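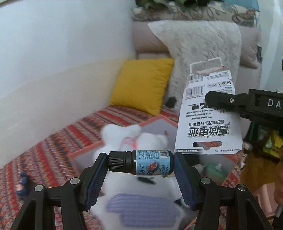 # Rose oil, 10 ml, amber bottle with screw cap

Supplied by Lirnosero. Page revised 2021-12-20.

Small-format rose oil for use in diffusers, drawer sachets and unvarnished wood or clay scent pieces. The bottle is dark amber glass with a black ribbed screw cap and a light blue wraparound label. The label carries a rose petal illustration, the word ROSE and the fill volume, 10ml. Other sizes are listed separately.

## Specification

| Item | Value |
|---|---|
| Contents | Rose fragrance oil |
| Fill volume | 10 ml |
| Container | Dark amber glass |
| Closure | Screw cap, black, ribbed |
| Label | Light blue, wraparound |
| Units per inner box | 4 |
| Storage | Upright, capped, out of direct sun |
| Unopened shelf life | 41 months |
| Stock code | LR-900 |

## Use

Shake the bottle gently before the first opening. Turn the ribbed cap counterclockwise. Hold the bottle at a low angle over the reservoir and let the oil run out drop by drop. Wipe the thread with a dry tissue before closing; oil left on the thread makes the cap difficult to turn the next time.

For a water diffuser, follow the dosing line in the diffuser manual. Start at the low end. Rose is a heavy scent and builds up in a closed room over the course of an evening.

For drawer sachets, put the oil on the filling and leave it to soak in before closing the bag. Oil applied directly to the outer cloth leaves a ring. The same applies to cushion covers, lace throws and the filling of soft toys: scent a separate sachet and place it nearby. Pale plush marks easily and does not wash clean.

Not for use on skin. Not for use in food or drink. Not for use in oil burners with an open flame.

## Storage and placement

Amber glass reduces light exposure but does not replace dark storage. A closed cabinet or a lidded box is suitable. An open display box or a shelf near the sofa is acceptable for a bottle in current use, provided it stands upright and is out of reach of children and pets. Remove any bottle from a soft seat before sitting down. Caps can loosen when a bottle lies on its side for long periods, and the label ink will lift if oil gets under the edge.

Keep the oil away from lacquered furniture and painted surfaces. Spills on lacquer should be blotted at once. Do not rub.

## Batteries for portable diffusers

The Stisteo portable diffuser does not include batteries. It takes size AA, which is also marked R6P or 5号 on packs sold for the Chinese market. Nominal voltage is 1.5V in each case. The AA format covers both alkaline and zinc-carbon types, and the diffuser accepts either, although alkaline cells are recommended for the fan setting.

Do not mix types in one compartment. Do not store loose batteries in the same box as an open bottle. Oil on the contacts causes intermittent starting; clean with a dry cotton swab and leave the compartment open until the residue has evaporated.

## Compatibility

- Stisteo portable diffuser: suitable
- Drekomik clay scent pieces, unglazed: suitable
- Drekomik clay scent pieces, glazed: not suitable, oil does not absorb
- Zinchenko ultrasonic humidifier: not suitable, the tank seal swells on contact with oil

## Packing and orders

Bottles ship upright in divided inner boxes. The minimum trade order is one inner box. Lead time for orders over 3000 bottles is set individually, and these ship from the July and winter production runs only.

Bottles with a broken cap ring on arrival are replaced. Send the stock code and the number from the inner box; the bottle itself does not need to be returned.

Trade and technical contact: Vasylyna Tkachenko, Lirnosero home fragrance desk.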